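The Wednesday Build

Sugden is the planner, and I should say up front that Sugden is software, because my mother spent most of a dinner thinking I had a difficult roommate. Sugden decides where the arm goes. Kikier decides what the arm is looking at. I sit between them at Naltano with cold coffee and settle their arguments!

That Wednesday they were arguing about the ice cave. Kikier had been trained on plain gray tabletops, bless it, and now it had icicles and blue streaks and little turquoise dots to deal with, and it kept reporting pipette tips in the sky. I counted 12 in the log before I stopped reading.

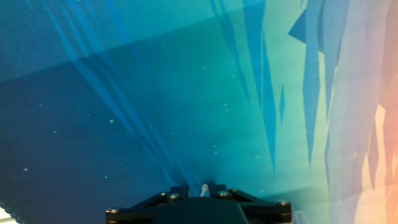 So I did what I always do, which is open the depth filter and start fiddling. If a thing has no height, I told Kikier, it's a drawing. I typed that as a threshold, but I said it out loud too. (You talk to them. Everyone on the night shift talks to them.)

"Confidence 20 percent," said the console.

"You and me both," I said, and raised the weight on the wrist view.

Sugden, meanwhile, had planned a path to a tip that was only ink, and was waiting very politely for permission to go pinch it. I said no. It offered me 8 other paths to the same ink. You have to admire that, a little.

By five in the morning I had them on the forest cloth, with the sunset and the pine trees, and a new build from the Purngate branch that I wasn't supposed to touch until it was reviewed. I touched it. The log went quiet, and then Kikier wrote one line: tip rack, blue. Then another: container, clear, low confidence. I about cried. Clear plastic over a painted sky, and it had asked for a second look all by itself!

Sugden drew its path up and over, slow as a cat on a shelf, and asked me if it could proceed. I put my finger on the key and sat there a minute, just enjoying being asked.
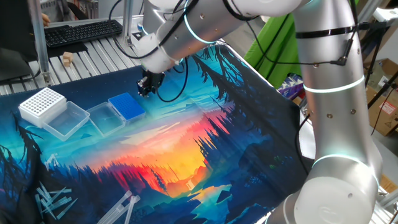 Five in the Morning, Later

I pressed it.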